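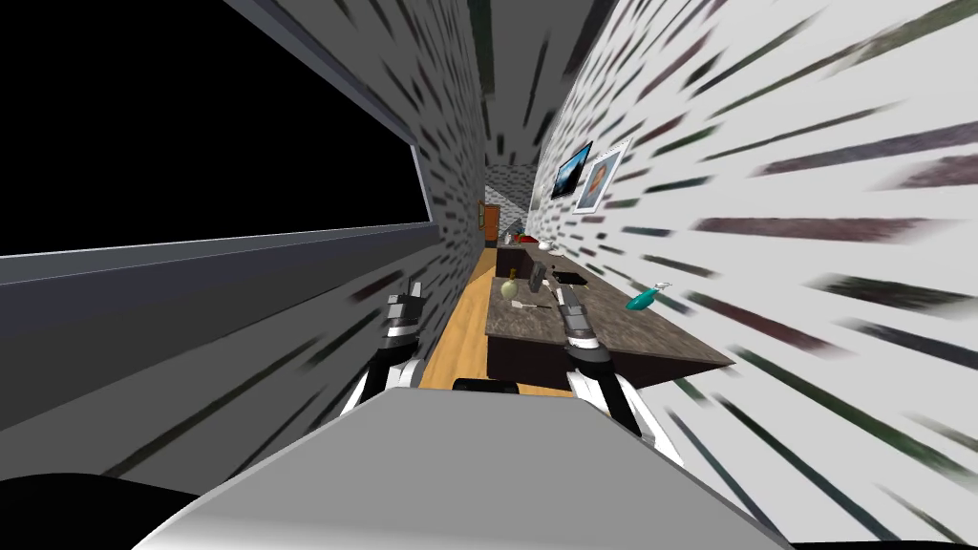

April 7, 2024

Up early, started the machine before breakfast so the simulator could load while I had toast. The kitchen takes ages to come up now that I've put the proper textures back in. I still haven't fixed the walls. They come out in long streaks running off towards the far door, on both sides, and the ceiling has a touch of it as well. It makes no difference to the arms, so it stays on the list.

The plan for today was to finish the gripper comparison. I have two sets of fingers to choose between, the short straight ones from Norar and the longer Kavetti ones with the curved pads. Same arms, same controller, same kitchen, and the same things on the worktop: the green and yellow bottle, the flat white utensil, the teal spray bottle over by the wall. I ran the short fingers first.

Bottle was easy. The two fingers close on the body, below where it narrows, and it comes up straight. I had the grip force too high to begin with and the bottle jittered in the fingers, which I think is the contact settings more than the gripper. Brought it down in steps until the jitter went. Wrote the value on the sheet and left it alone after that.

The white utensil is the awkward one. It lies flat on the granite and there is hardly anything to get hold of. With the short fingers the arm has to come right down to the counter, and the wrist ends up close to the surface before the tips are under the edge. I got it up on the third try, lost it on the fourth, then changed the approach angle and got a decent run. 18 good picks before I stopped for coffee. I don't trust it completely. The tips touch the counter on most of those and on a real worktop they would scrape.

Swapped to the Kavetti fingers late morning. I had expected the swap to be a matter of changing one file, but the tool offset was wrong and the first few moves stopped well above the counter. Found it in the end: the offset was being added twice, once in the arm description and once in my own script. Forty minutes gone on that. Must write it down in the notes so I don't do the same again when the Sæther controller goes in.

Once that was right the long fingers did well on the utensil. They slide in at a shallower angle and the wrist keeps clear. The bottle was worse though. The curved pads meet it higher up than I wanted and it swung a bit on the lift, and twice it went over before the pads had closed. I could move the grasp point down, but then I'm tuning for one gripper and the comparison isn't fair. Decided to leave the grasp points where they are for both and put the falls in the table as falls.

Lunch. Soup, the end of the loaf. Rain all the way through so I didn't go out.

After lunch I looked at the teal spray bottle. I've been avoiding it. It is over near the right-hand wall and only the right arm has any business going for it. The planner doesn't like the wall. It keeps choosing paths that fold the elbow out over the body, and then it runs out of joint range just before it arrives. Moved the whole robot a little to the left, closer to the middle of the strip of floor, and that gave the elbow more room. The left arm now sits over the floorboards with nothing under it, so any job needing both hands would want the base moved back again. Not today's problem.

Camera next. The main view is from up on the robot, looking out over the top of the body, and I'd hoped it would be enough by itself. For the bottle it is. For the utensil the right gripper gets in the way at the end of the move and the last bit is done blind. I tried a second camera on the right wrist. It sees the utensil well until the fingers are nearly down and then it sees mostly counter. The counter is dark and speckled and the tracker picks up the speckles as features, thousands of them, very sure of itself and no use at all. I masked the counter out by colour, which helped. Capped the features at 3,000 and that stopped the frame rate dropping too.

Both cameras together were better than either alone, as you would expect, but the wrist one adds a delay and I could see the arm waiting for it. I timed the move from the start to the fingers closing. It took around 29 seconds with both cameras, with the speed limit turned down as I always have it for testing. With the one camera it was noticeably quicker. I'll do the timing again properly with the limit off.

Tried the two controllers last. The old one holds the gripper very steady above the counter, which is what I want, but it is slow to settle after a long reach. The Sæther one settles quickly and then hums, a very small movement at the tips that shows up when I plot it. It may just need its damping raised. I changed one number, ran it again, saw a small improvement and made myself stop there. If I start on tuning in the late afternoon I'm still at it at ten.

For the Dukbridge people I think the answer will be short fingers for most of the kitchen work and the long ones for anything flat. They asked for one gripper, so I'll have to say which I'd live with. Leaning towards the short ones at the moment. The real arms aren't due until July and I'd like to see the scraping for myself before anybody buys anything.

Left to do: the timing runs, the damping, the table with the falls in it, the wall textures. Also the little red things on the far counter, which I haven't tried to reach yet. That means driving the base up the corridor, and I want the arms tucked in first.

Saved everything twice. Shut down at half past six, chops for tea.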